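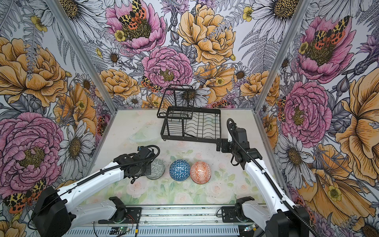 Two robot arms at a white table, with bowls and a dish rack.

Why did the robot drop the bowl?

Robots make mistakes. When one does, the people who work with it have to find out why, a bit like detectives.

At a workshop called Lougher, a pair of robot arms was learning to put bowls into a dish rack. The job sounds easy. You pick up a bowl, carry it to the rack and let go. One afternoon in September, the right arm picked up a bowl, lifted it and let go much too soon. The bowl hit the table and cracked.

First, stop

Mared Beddoe was running the test. She pressed the stop button, and both arms froze. Then she switched off the power before she reached in to pick up the pieces. A robot arm can't feel sorry for you if your hand is in the way. It just keeps following its orders.

Looking for clues

A gripper is the robot's hand. It has to squeeze hard enough to hold a bowl, but gently enough not to break it. Was the squeeze too weak? Mared checked the numbers and they looked fine.

Next, Bienvenido Panganiban looked at the cables. Cables carry power and messages to the motors, the parts that make the arm move. He bent each one slowly with his fingers. When he bent the cable near the right gripper, the signal blinked off and came back.

That was the fault. Each time the arm stretched out toward the rack, it tugged on the cable. Inside, a thin wire had worn through after 200 trips. When the message stopped, the gripper opened.

Fixing it

Bienvenido put in a new cable and left a bigger loop, so it had room to bend. Mared changed the robot's program too. Now, if a message goes missing, the gripper stays closed and the arm stops moving.

They tried the job 20 times with plastic bowls before going back to the real ones. The gripper held on every time.

Words to know

Fault: something wrong inside a machine.
Gripper: the part of a robot that grabs things.
Signal: a message sent along a wire or through the air.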